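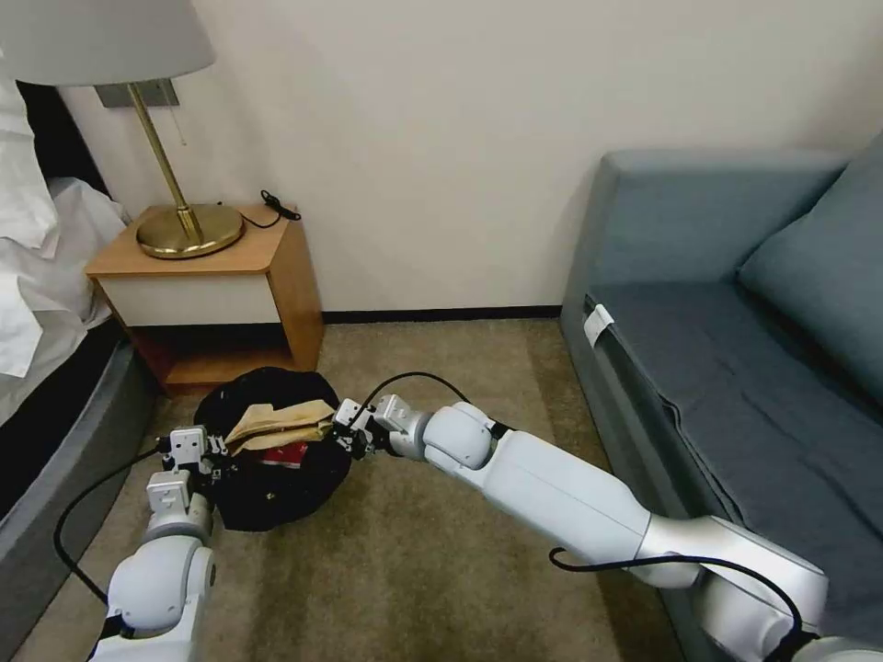 Re: [Drosum-list] Guest rooms at the hall: bedside lamps and the power bill

On the power bill, a member of this list wrote:

> Can I ask why we are still paying for electricity as though we
> were smelting aluminium up there? The last bill was 1,087 dollars
> for the quarter. The one before was 819. It was not a cold
> quarter. I was there for a fortnight of it in a singlet.
>
> I have nothing against the guest rooms, and I know they pay for
> the roof. But every room now has a lamp, a heater, a kettle and a
> clock radio, and I would bet my ute that half of them are running
> when the building is locked. Could we go back to one kettle in the
> kitchen like civilised people?
>
> Also the urn. I will say no more about the urn.

I'd like to say something about the urn.

For those who joined after the Moriarty Road days, the urn came with the hall. It holds enough water to bathe a kelpie, takes most of a morning to boil, and has a thermostat that I would describe as decorative. It gets switched on at seven for a ten o'clock cuppa and then everyone goes home and leaves it muttering to itself in the dark. I went up in March to let the plumber in and found it going, with the lid rattling, and not a soul in the building since the bush dancing. I have no idea how long it had been at it. The ceiling over the servery has started to peel in a circle.

So before we come for people's bedside lamps, a bit of arithmetic. An LED globe in one of those lamps uses so little that you could read all of Middlemarch by it and still owe us less than the price of a Tim Tam. The lamps are fine. They have a pull chain, people like pulling it, and I've had more kind words in the guest book for those than for the view. Leave the lamps alone.

The kettles are also fine, in that a kettle turns itself off, a trick the urn never picked up. If we take them out of the rooms, people will walk down the hallway at five in the morning in their socks, turn on every light between bed and kitchen, and fill the big kettle to make one cup. I know this because I did it for years.

The heaters I'll give you. Two of the old oil column ones are from the Otum clearance sale and they've got no timer. The newer ones do have a timer, but you have to hold the button down for three seconds while it beeps, and the instructions are in the drawer of the wrong room. I've written them out again on a card and put them in the right one.

The clock radios can go. All of them flash twelve anyway.

Which leaves the hot water, and I suspect this is where your smelter is. When the tank was replaced, it was wired to the ordinary tariff instead of the off-peak one. I found this out by standing in the meter box with a torch and reading the labels, then ringing Tilten Electrical, who did the job. They were very pleasant and said it would have been "as per the quote". I've looked at the quote. It says "connect HWS". I suppose they did.

Tilten can move it over, provided the retailer agrees, provided somebody whose name is on the account rings up. The name on the account belongs to a past secretary who moved to Tassie and, going by the last Christmas card, does not intend to discuss halls again. I've asked for the change of account holder form. It wants a copy of our incorporation certificate, which was last seen in the biscuit tin with the raffle books. If you have the tin, please own up. It's the Arnott's one with the parrot, and there'll be no questions about the biscuits.

What I'd propose, if people can stand it:

The urn gets a plug-in timer that cuts out after 3 hours. I'll buy it and put in a receipt.

The two Otum heaters go to the tip shop, and those rooms share the spare until winter. It's an awkward thing on wheels but it does switch itself off.

Lamps and kettles stay where they are.

Someone other than me reads the meter on arrival and again on leaving, and writes it in the exercise book hanging behind the kitchen door. Use the pen on the string. The last pen on a string was taken along with the string.

As for the singlet fortnight, I've been through the booking sheet – and I say this with affection – the only person staying in the building for most of it was you. I'd be interested to hear about the length of the showers.

Replies to the list please, and could people trim the quoted bits. My last digest had the roof discussion in it in full, twice.

--
Drosum-list: bookings, repairs and general grumbling
To unsubscribe, send a blank message with the subject "leave"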